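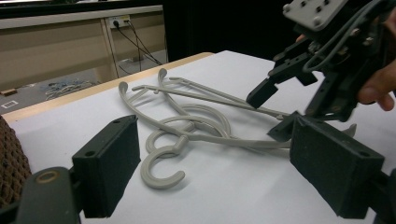 Chapter 6

Perception and Planning for Tangled Objects

Learning objectives

After studying this chapter, the student should be able to:
explain why a pile of identical objects is hard to segment;
represent a tangle as a graph of crossings;
choose a first grasp from an uncertain estimate of that graph;
write a stopping rule for a failed separation.

6.1 Introduction

The planners in Chapter 5 treated each object as a separate body with a known outline. Clothes hangers break that assumption. They share one color and one shape, they touch in many places, and a hook that seems to belong to one hanger may belong to its neighbor. A program that labels the pixels correctly as "hanger" has still said nothing about which hanger to pull.

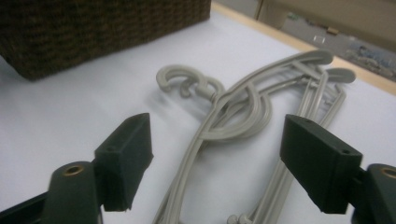

The usual remedy is to follow each bar from one visible end to the other and to record, at every crossing, which bar passes over. The result is a crossing graph. Where a bar disappears under others, the graph holds more than one possible path, and the planner must carry all of them forward until a new view rules some out. Our software limits this number to 15 — a practical choice that keeps planning time short.

Grasp selection then becomes a question of cost. Lifting the bar with the fewest crossings above it is often sound, but a hook caught beneath the pile can turn a simple lift into a drag. Section 6.3 presents the scoring method developed by Lurdes Sequeira for the Grovix planning library, and Section 6.4 adds the two-handed case, in which one gripper holds while the other pulls.

The exercises use the Mesgate data set, which contains 205 recorded separations. Students should install the library before beginning Section 6.2 and should review the material on graph search in Chapter 3. Jasper Lambrechts prepared the sample code, and his notes on camera calibration appear in Appendix B.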